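Section 4. Setting Out the Counter

Read this section before you plug anything in. It covers where the small appliances and dry goods go once the Griltska countertop has been fitted. Cabinets are covered in Section 5.

4.1 Before you start

1. Wait 48 hours after the seams are sealed. Do not put weight on the counter during this time.
2. Wipe the surface with a damp cloth and mild dish soap, then dry it. Do not use vinegar or scouring powder.
3. Find the outlets you plan to use. Do not run cords across the sink or behind the range.

4.2 Toaster oven and toaster

1. Put the toaster oven at one end of the counter, with the door facing open counter so it can be lowered all the way.
2. Leave 2 inches between the oven and the wall, or more if the oven's own manual asks for it.
3. Set the slot toaster beside the oven. Keep the lever where you can reach it without leaning over the slots.
4. Let the cords hang in a loose curve – never pinched under an appliance.

CAUTION: Unplug the toaster oven and let it cool before laying a dish towel on top. Take the towel off before you switch the oven on.

CAUTION: Do not use the toaster under a wall cabinet. Pull it forward first.

4.3 Back row

1. Stand bottles, canisters and jars along the back of the counter, with the ones you use most toward the front of the row.
2. Put the utensil crock where spoon handles will not catch on a cabinet door.
3. Stand cereal boxes at the far end, away from the oven.
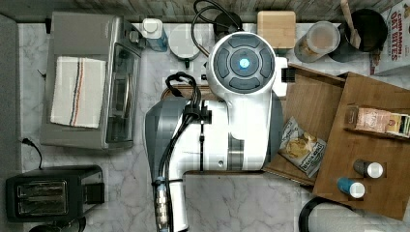
4. Wipe under the jars once a week. Flour and other powders hold moisture against the sealer.

NOTE: Glass jars should be lifted, not slid. Grit under the base will scratch the finish.

4.4 Load limit

Keep the total weight on any unsupported overhang under 40 pounds. For a heavier load, order the Kasprzak bracket kit and fit it as shown in Section 7.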